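4 Setting up the work surface and feed side

4.1 Before you start

The Kocsis 558 bench-top label printer is supplied with the Brikska rewinder already fitted. Read this section through once before unpacking. Two people are needed to lift the unit out of its carton.

CAUTION: Do not lift the printer by the front cover or the media arm. The hinges are not load-bearing.

4.2 Choosing a position

1. Select a level surface that does not rock when pressed at the corners. Desks on castors are not suitable, even with the castors locked.

2. Leave 300 mm clear behind the unit for the power lead and the rear vent.

3. Leave 70 mm clear on the hinge side so the cover can open to its full angle. If the cover stops short of the latch, the ribbon cannot be seated properly.

4. Keep the unit out of direct sun. Thermal stock darkens with heat and will not recover.

Note: Adjustable feet are fitted at the front only. Turn clockwise to lower.

4.3 Loading media

1. Switch off at the wall and wait for the status light to go out.

2. Open the cover and push the media arm back until it clicks.

3. Slide the roll onto the arm with the labels facing up. Rolls up to 12 cm in diameter can be loaded internally. Larger rolls need the Gromora external stand, ordered separately.

4. Draw the leading edge under the guide bar and over the platen roller.

5. Close the guides until they touch the stock – do not pinch it. Over-tight guides cause skewed printing and torn edges.

6. Close the cover and press on both sides until the latch catches. 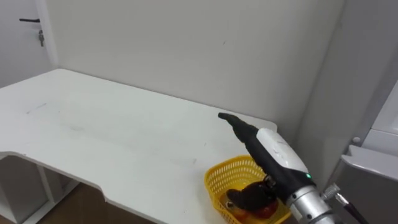
7. Switch on and hold FEED until two blank labels have been ejected. The gap sensor calibrates itself during this feed.

8. If the status light flashes amber, open the cover and check that the stock runs beneath the guide bar, then repeat step 7.

Note: Calibrate again whenever the label size or colour of the backing paper changes. Black-mark stock must be selected in the driver first; see Section 6.

4.4 Cleaning the print head

Clean the head at each ribbon change. Allow it to cool, then wipe it in one direction with a lint-free cloth and isopropyl alcohol. Leave the cover open until the alcohol has evaporated.

CAUTION: Do not use blades, abrasive pads or household spray cleaners on the head or platen. Damage of this kind is not covered by the Godilness service plan.

Section 4 revised Saturday, February 23, 2019. Corrections to Teodora Kos, Technical Publications.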